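groslow-recipes

A plain-text collection of 616 home recipes, with cooking times I have tested (mostly) in my own kitchen. Last updated October 22, 2025.

What this is

I started typing up recipes because my binder was falling apart and I was sick of scrolling past life stories on my phone with flour on my hands. Then I got carried away. Groslow is the name of the folder I kept them in, and it stuck.

Everything lives in one big CSV plus a folder of text files, one per recipe. No app, no login, no database. If you can open a spreadsheet you can use it.

What's in the files

recipes.csv has one row per recipe. The columns are id, title, category, serves, minutes_active, minutes_total, method and notes. The text file with the matching id has the full instructions.

method is one of bake, boil, steam, fry, raw or slow. I know, I know, plenty of dishes use more than one. I picked whichever takes the longest, so dumplings that get a quick fry after steaming are filed under steam. If that bugs you, the notes column usually mentions the other one.

serves is for people who eat like my family does, so knock it down a bit if you want leftovers to be a sure thing.

minutes_total includes chilling and rising but not thawing. I went back and forth on that one for weeks!

Where the recipes came from

Most are mine or were handed down on index cards. Another 225 came over from Witis, an older recipe list I kept years ago with a different set of columns. Those rows have an id starting with w, and their notes are shorter and crankier. I rewrote all the instructions in my own words, but I left the titles alone, typos included, so that old links still work.

Units

US cups and spoons, with grams added for baking. Oven temperatures are Fahrenheit. 125 of the older recipes still have no gram weights, and I fill them in whenever I happen to make the dish again, so the order is driven entirely by what I feel like eating – expect cookies before bran muffins.

Steaming times

These get the most questions, so a few words. All times start when the water is already making steam, with the lid on and the food in one layer. Pile the basket high and you'll need longer.

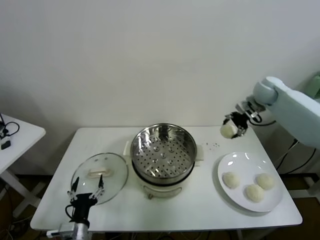

Buns get 3 extra minutes if they went in straight from the fridge. Green beans vary so much that I gave up and wrote "check early" in the notes. Fish times are for fillets as thick as your thumb.

Known problems

The category column has both "soup" and "soups". I'll fix it.
The Maldonado stew is in there twice with different amounts of cumin. Both are good, so both stay.
Accented letters look funny if you open the CSV without picking UTF-8.

Using it

Free for anything, including printing and selling at your bake sale. If you fork it under another name, as the Stasimow version did, a link back would be nice – and please send me your fixes!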